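15 March 2018. Nornside, handling lab, second stop after Nargate.

The visit covered one cell: a two-finger gripper working at a white tabletop. The fingers are black blocks with padded inner faces, and pad upkeep took up most of the talk. Nornside changes pads in pairs – never one side alone – and rechecks jaw alignment after each change. The log showed 59 cycles on the present pair. Inspection is set at every 100. 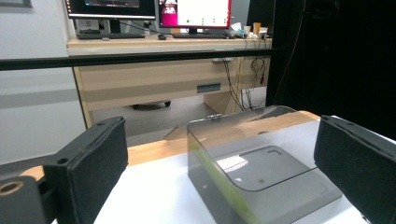
Alignment is checked at low force with a rigid clear part. Closing is stopped 2 mm short of contact and the gap compared left to right. If the gaps differ, the mounting screws are backed off and the finger reseated. The check takes 10 minutes.

Pad stock comes through Pellegrini. Lead time was the one complaint. Plarkard has asked for the same pad on its own cell, with a decision due in July.

Open point: no torque value is written down for the finger screws.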